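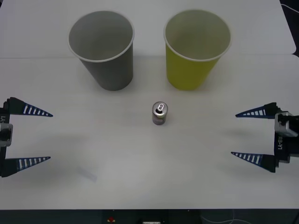 Gray cup, yellow cup and a small can on the white table.

Section 6: Setting up the tasting table

I've run the Orach tasting kit at home more times than I can count, and the table is where people rush. Take your time with this part — it pays you back when the pouring starts!

1. Wipe the whole tabletop with a barely damp cloth, then go over it again with a dry one. If you've pushed two tables together like I do, run the cloth along the seam too (crumbs love it in there).

2. Check for wobble. Press down on each corner with your palm. A folded coaster under the short leg is fine.
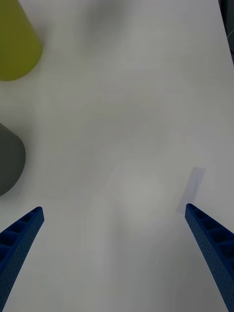 3. Keep phones, keys and snack bowls off the table until the tasting is over. I like a big bare stretch in front of each guest so there's room for the score card later.

4. Put two paper cups near the back, side by side, with a clear gap between them. Use two different colors. I go with gray on the left and yellow on the right, and the score cards in the kit are set up the same way.

5. Set the can in front of the gap, where you can reach it and both cups.

Note: Small cans are easiest. If yours is bigger, you'll have some left over, so keep a spare cup handy.

6. Open the can and fold the tab back flat before you pour. 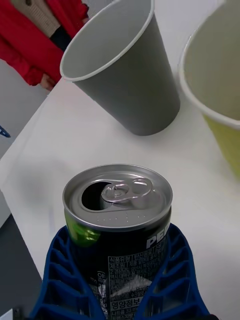

Hold it low on the body and tip it slowly, half into each cup. Fizzy drinks climb fast, so stop partway and let the foam drop.

Caution: The edge of the opening can be sharp. Keep fingers and little kids away from it.

Caution: Paper cups tip over easily when they're empty. Turn off any fan that's blowing across the table.

Missing a score card? Write to Arif Hartono at the Tremalley office and mention part 352.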